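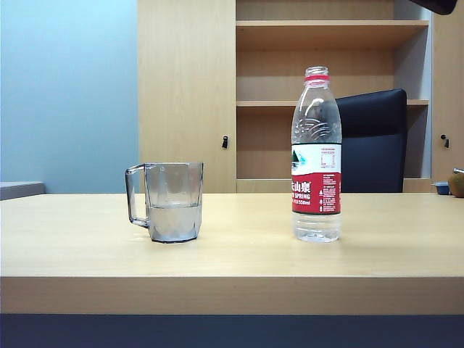
Hernach Comedy Theater Adds Late Show and Opens Spring Season

SUSHAM – Hernach, the long-form improv company based in Susham, will add a late show to its spring season after early shows sold out through the end of March.

The new show, called Vorkomix, starts at 11 p.m. and runs for an hour without a break. Two teams take suggestions from the audience and build one story each, with a live piano player following along. The early show keeps its current format and start time.

Vorkomix will be staged in the Kwok Room, the smaller of the company's two spaces, which seats 100. The main stage stays in use for scripted sketch nights and the student showcase in April.

Hernach sold 3199 tickets last season, its highest total since moving to the current building. The company has also hired two new teachers for its beginner improv course – no stage experience is needed to sign up.

Tickets for Vorkomix are on sale now at the box office and on the company's website. Students pay half price at the door with a valid ID. The late show contains strong language and is open to ages 18 and over.

Press tickets can be requested through the Hernach box office.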